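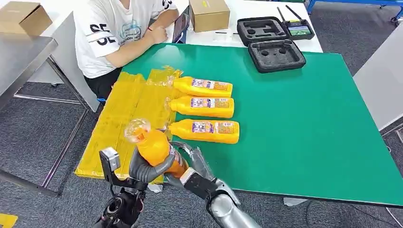
Bottle station, Jeltau hall, Thursday morning session.

Workshop notebook, open day
Entry made after the close of the morning session

The hall was opened to visitors at 10.00. Staff from Amitz attended in the first group, followed by a party from the Pacheco training centre. The bottle handling demonstration was given on the green table, with the operator's desk placed directly behind it as agreed on the Varkosetti visit. This arrangement is to be kept. Visitors could see the table and the desk together and put their questions to the operator directly.

The task shown was the two-handed hold. The left hand takes the bottle round the body and the right hand comes in low to steady it from the side. The bottles were used with the plastic film left on the caps. It had been proposed that the film be removed beforehand, but the Amitz party had asked in writing to see goods handled as delivered, and the request was met.

Runs were numbered on from the previous log. The first run of the day was 300 and the last before the break was 313. Run 304 was stopped by the operator when a visitor leaned over the barrier tape. Run 309 was stopped because the left hand closed too high and pressed on the film. The remaining runs were completed and have been entered in the log without comment. The full record is on the shared drive under Jeltau, open day, morning.

Observations for colleagues

Bottles laid on their sides should all have the cap pointing the same way. When one was put down the other way round during set-up, the approach had to be taught again and five minutes were lost.

The yellow sheets at the left of the table were kept in place throughout. The tape along their edges is shiny and has crinkled. It should be checked whether the reflections affect the hand camera, as the readings in runs 306 and 307 were less steady than the others. No conclusion is drawn at this stage.

The grip setting was held at 4 for the whole session. A setting of 5 was tried during preparation on the previous afternoon and marked the label of a test bottle. It is not to be used with visitors present.

The open carrying case took up more of the desk than expected, and its tray came forward over the green table. A separate stand should be found for it before the next demonstration.

Questions from visitors

The Pacheco party asked whether the same hold could be used for glass. They were told that glass has not been tried here and that no date has been set. They also asked how long a new operator needs before running the station alone. Our usual period of supervised practice was explained.

Amitz asked for the cycle times. These are to be sent once the two stopped runs have been taken out of the calculation.

Outstanding

Cable on the carpet at the right of the table to be covered or re-routed.
Reflection check on the yellow sheets, with and without the overhead lights.
Stand for the carrying case.
Cycle times to Amitz.
Varkosetti to be told that the desk position was satisfactory.

Afternoon session recorded separately.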